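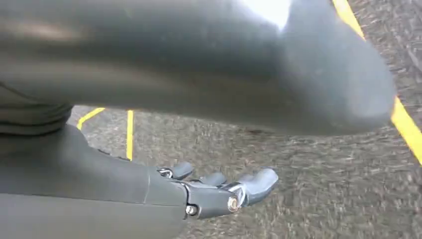
**Subject:** Sticky film on the floor keeps coming back after mopping
**Product:** Adeck floor cleaner (concentrate), used on Clodolholm flooring
**Location:** Skomalthorpe, ground floor
**Status:** open, waiting on a reply from you folks

Hi again! I'm putting everything I've tried into one place, as my last two messages went to different people and I got two different answers (use more, use less). I'd love for this one to stay with whoever picks it up.

The short version is that the floor looks great right after I mop, and then once it dries there's a dull film on it and my socks drag when I walk across. We've got 2,722 square feet of the same flooring, so this is a lot of mopping to be doing twice.

**First try, full strength per the label**

One capful to the bucket, warm water, Sugiyama flat mop with the pad that came with it. Film everywhere, worst near the door where I always start (I guess that's where the mop is wettest?). You can write your name in it with a finger. I did, and then I had to mop that too.

**Second try, half strength**

Same mop, same pad, half a capful. Better in the middle of the room, no change by the door. I let it dry with the window open and gave it 30 minutes before walking on it. Still tacky along the baseboards.

**Third try, plain water**

This is the one that got me. No cleaner at all, just warm water, and the bucket still came up sudsy! So there's old cleaner sitting on the floor, or in the pad, or both. I rinsed the pad in the sink until the water ran clear and that took forever.

**Fourth try, new pad**

Opened a fresh pad and did one strip from the door to the far wall, plain water only, changing the water 3 times. That strip dried clean. No drag, no haze, and it squeaks a little under a bare foot, which I'm taking as a good sign. The floor on either side of it is still dull, so now I have a very obvious stripe. I'm weirdly proud of it.

**What I haven't tried**

- Vinegar. The Clodolholm care sheet says no acids, and I'd like to keep the warranty.
- The steam mop. Same care sheet, same answer.
- Your stripper product. I will if you tell me to, but I need to know it's OK on this finish before I open it.

**What I need from you**

1. Is the capful on the label meant for a full bucket or a half bucket? The picture shows one and the words say the other.
2. Is there a 100 percent rinse-free version, or does all of it want a plain water pass afterward?
3. If I just keep going with clean pads and water, strip by strip, will that get the buildup off for good?

**Update, 4 p.m.**

Did two more strips over lunch with another new pad and they both dried fine. I'm holding off on the rest of the room until I hear back, and the Adeck bottle is up on the shelf for now. Email is best, I can't hear the phone with the fan going.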